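10 mars 2008

Rentrée de Premel à la nuit tombée, les bottes pleines de boue et le coffre qui sent encore le poireau. Perrine Lebrun m'avait gardé deux pieds de rhubarbe, la brave, et nous avons bavardé si longtemps au bout du champ que j'en ai oublié le pain.

Ce soir, je voulais enfin mettre au propre le carnet de semis de février, que j'ai laissé traîner honteusement. Loïc tape, moi je dicte, et Apolline corrige mes noms de tomates ! La petite molette claire de la souris, avec sa touche orange juste derrière, a bien tourné pour retrouver les fèves. Il reste les pois, et puis la serre.

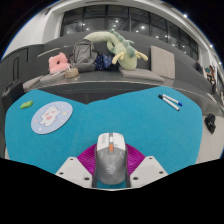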